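Session Record 819
A story

The Haven Institute for Remote Instruction keeps a written record of every demonstration given to its machines. The record is made by the attendant, in ink, and is not to contain opinion. Session 819 was assigned to the west bench and was opened at 648 minutes past midnight, the Institute having preferred, from its founding, to state the time in minutes.

The learner was the Neltus arm, second unit. The task was the sorting of colored blocks on a board. The instructor was seated in the Hiltton Building, across the courtyard, at a pair of hand controls. Under the rules of the Institute, the instructor and the attendant did not meet. They communicated through the desk speaker, and the instructor was addressed as "Instructor."

Session 819 was the last of 50 demonstrations in the series. The attendant had been present for all of them.

"The bench is ready," the attendant said.

"Thank you," said the Instructor. "Beginning."

The arm lowered itself over the board. The attendant entered the word "Lowered" and the minute. It had been the attendant's experience, over the course of the series, that the arm came down differently under each instructor. Some brought it down fast and stopped it hard. This one brought it down as a person sets a cup on a table in a house where others are asleep. There was no column for this, and it was not entered.

The green blocks and the red blocks had been placed along the right side. The yellow ones stood farther back on the board. Two blue blocks remained under the Instructor's care, the cube and the prism, and the tool was brought down into the space between them.
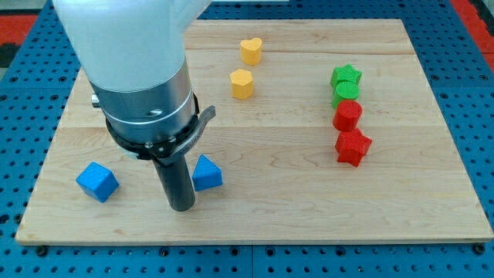 The Pause

At minute 655 the arm stopped moving.

A pause of this kind is covered by the Manual of Instruction, section 2. The attendant is to wait, to note the length of the pause, and to ask whether the Instructor wishes to end the session. The attendant waited and noted the length. It was longer than any in the series.

"Does the Instructor wish to end the session?"

"No," said the Instructor. "I am thinking about how I would do this if it were not watching."

The attendant considered whether this was a technical remark. Technical remarks are entered in full. After some thought it was written down.

"When I first came here," the Instructor continued, "I showed them the shortest way. Every time, the shortest way. Then I saw the Fu unit run on its own, the one I had trained all through December. It did what I had done. It also drew back a little before each block. I had never known that I did that."

"The Fu unit was retired with a satisfactory rating," the attendant said.

"Yes. I was told."

The courtyard lights came on. It was a dark morning and they were set to answer to the sky. The attendant could see the windows of the Hiltton Building, all of them alike, and did not know which one to look at.

"I would like to put the prism closer to the cube," said the Instructor. "The task does not require it. Will that spoil the record?"

The Manual was consulted. It stated that a demonstration must reach the assigned result, and that the manner of reaching it was left to the Instructor. It did not say that the result might not be exceeded.

"It will not spoil the record," the attendant said.

The arm began to move again. It drew back a little first.

The attendant entered the minute. Under "Remarks," where 49 earlier pages had been left blank, the attendant wrote: "Prism to be placed near cube, by choice." The page was signed, blotted, and turned face down on the pile, and the attendant remained at the bench with one hand on the speaker switch until the Instructor said that the session was closed.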